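Section 5: Setting the closing force and travel on the Atberg garage door opener 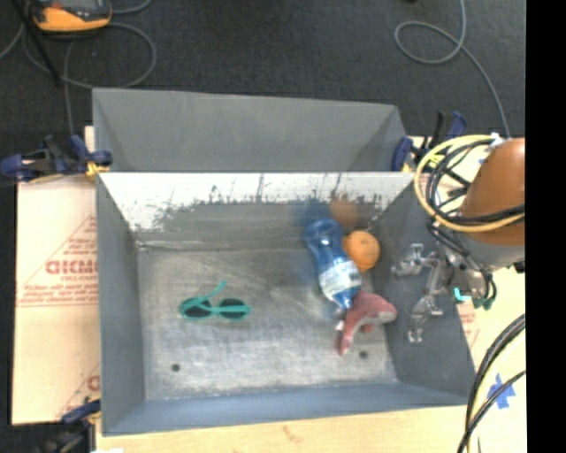 The Atberg leaves the factory with its closing force set too high for most single doors, whatever the leaflet in the box claims. "Self-learning" is printed on the cover of that leaflet, and you should treat the phrase with some caution. The unit learns what the door does on the day you run the set-up, including any stiffness that a good clean would have cured. Empty the fixings bag into an open-topped metal bin before you start, so the small screws don't roll off under the car. An old one with a scuffed, scratched floor will do perfectly well.

Before you begin

Pull the red release cord with the door closed, then lift the door by hand to waist height and let go slowly. It should stay more or less where you left it. If it drops or shoots up, the springs are out of balance and no setting in this section will put that right. Call a door engineer.

CAUTION: Do not adjust, loosen or remove the springs yourself. Videos that make it look easy are best ignored.

Setting the travel

1. Re-engage the trolley and close the door using the wall button.
2. Hold SET for 5 seconds until the lamp blinks.
3. Press UP and release it when the door is fully open. Press SET once.
4. Press DOWN and release it when the rubber seal touches the floor. Press SET again.
5. Run the door up and down twice without touching anything.

Note: The lamp going steady means the unit has stored two positions. It does not mean they are the right two. Go and look at the seal.

Setting the force

6. Turn the FORCE dial back to its lowest mark.
7. Close the door. If it stops and reverses part way, move the dial up one mark and try again.
8. Stop at the first mark that gives a full close. Do not add another "for winter", as some fitters suggest.
9. Lay a flat block of wood under the middle of the door and close it. The door must touch the block and reverse.

CAUTION: If the door pushes down on the block and stays there, switch off at the socket and do not use the opener.

Repeat step 9 every month. Khurram Rind, who checked these steps on a Plodau sectional door, had to go back to step 6 after almost 10 tries, so allow more than the quarter of an hour quoted on the box.

Porkow handsets are paired separately. See Section 6.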